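Wanted: people to help run (and join) the robot kitchen club

Palport is our student robotics project, going since last year, 13 members at the mo. We set tabletop jobs for a robot arm with kitchen bits and play food, then log how it gets on. Need more hands before the June open evening.

Looking for:
- 7 new members, any course, any year. No coding needed to start
- one person happy to look after the logs (we have nearly 1,000 runs and the naming is a mess, sorry)
- someone who can write clear task instructions in plain english

What you'd be doing: laying out the table, starting runs, stopping them when they go wrong, writing down what happend. Two hours a week, more if you like it. Evenings mostly. Training given, you won't be left alone with the arm till you've done the safety bit.

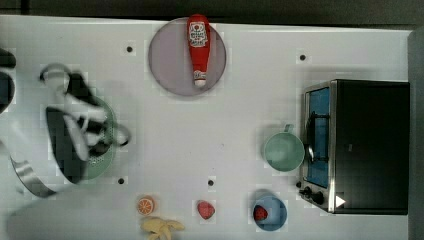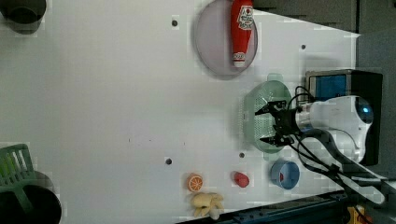

Colander task, ketchup on the plate both times.

We're also entering the Nilterach student contest, so if you like a deadline there's one of those too. Task list for it has 64 items on it. We have done the easy ones.

No pay, it's a club. Travel to the contest is covered and there's food on build nights (real food). If you're on a course that wants project hours, ask your tutor first, most have said yes.

To apply: few lines on who you are and which evenings you can do. No CV please. Send to Keegan Rewi through the club page or drop a note in the Palport tray outside the workshop. Replies might be slow, we're all in exams on and off.

Posted April 2025. Open untill places are filled.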